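Search this site
Search
Enter keywords

Speaker notes — Sorting, Folding and Small Repairs at Home
Pellside adult education evening, January 18, 2020
Speaker: Teresa Gilmartin

Slide 1. Opening

Thank Aidan Fahy for the hall. Say at the start that questions are welcome during the talk, except in the section on elastic, where the order matters.

Scope: household laundry between the line and the closet. Washing itself was covered in June by Prys Vaughan, and his handout is still on the side table. I will not repeat his temperatures.

Definition to give early. "Finishing" means everything done to a garment after it is dry: inspection, sorting, folding, putting away. Most households do the last two and skip the inspection.

Slide 2. The bed as a work surface

The usual advice is to fold on a table. Few bedrooms have one, and the bed is already the right size. Its faults are that it is soft and low, and that it becomes a storage area if the job is left unfinished. Work from one side only. Keep the pile at the far side and the finished stack near the door.

Put a flat blanket down first. Stripes are useful. A garment laid with its side seam along a stripe will show any twist in the cut or the wash. A plain cover gives no reference line.
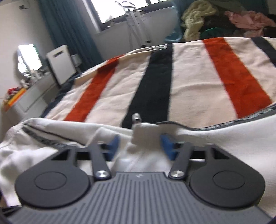 Light matters more than the surface. Daylight from a window finds gray marks on white fabric that a ceiling bulb will not. If the finishing has to be done at night, leave the whites for the morning.

Mixed heaps: pull the whites first, then the pale colors, then the rest. Pale yellow and pale green are the two that get put back with the whites by mistake. Catríona Ní Bhriain will ask about pink. Pink goes with the colors, however faded.

Slide 3. Inspection

Hold each garment up by its strongest edge. For a shirt this is the collar band. For a skirt or shorts it is the waistband. Check in this order:
- closures and anything hard attached to the cloth
- trim, edges and hems
- seams under load, meaning seat, underarm and side
- elastic

Trim on white garments deserves its own look. A contrasting band is often a different fiber from the body and shrinks at a different rate. The sign is a ripple along the edge that does not press out. Nothing can be done about it at home short of unpicking the band and resetting it.

Pause here. Pass round the two sample hems from the Lanmont box. Ask for them back.

Slide 4. Elastic waistbands

Three constructions, briefly:
- Cased. The elastic runs loose inside a folded channel. It can be replaced through a small opening.
- Stitched in. The elastic is sewn directly to the cloth while stretched. The gathers are fine and even. Replacement means unpicking all of it.
- Drawcord with elastic. Treat as cased.

To tell the first two apart, pinch the band and try to slide the cloth over the elastic. If it slides, it is cased. Do this with both hands and do not hang the garment by one point of the band for long — the weight of the cloth pulls on a short length of elastic.

Testing: mark the relaxed width, stretch the band fully, release, and measure again. Wait 2 minutes and measure a third time. A band which has not returned by then will not return in wear. My own test piece had a relaxed width of 36 centimeters. Show the chart if the projector is behaving, otherwise read it out.

Folding: the gathered top is always narrower than the cloth below it, so a skirt will not fold square from the waist. Lay it flat, bring the sides in to the width of the band, then fold up from the hem. The band ends on the outside of the packet and is not compressed.

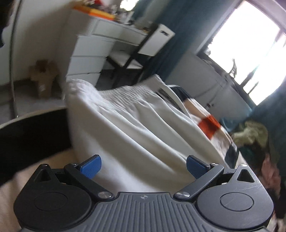
Slide 5. Drying racks indoors

A metal rack by the window is adequate for most loads. Leave a gap between garments. Wipe the bars before hanging whites, particularly at the joints, where the coating wears first and rust can mark the cloth.

Waistbands go over two bars, never one. Pegs go on the seams.

Mairéad Mac an tSaoi has asked me to mention the Kitirer rack. I have used it for one winter. The feet are good and the hinge is stiff. No further opinion.

Slide 6. Putting away

Stacks of folded whites in a low cabinet should be no more than a hand deep. Refill from the bottom so that the same three items are not worn out ahead of the rest.

Repairs go in a separate bag and do not go back in the drawer. Write the fault on a slip and pin it to the garment.

Slide 7. Questions and close

Handouts are at the back. Dobos has offered 500 meters of flat elastic at trade price if enough people sign the sheet. Widths are listed on the sheet. Chairs to be stacked by the left wall.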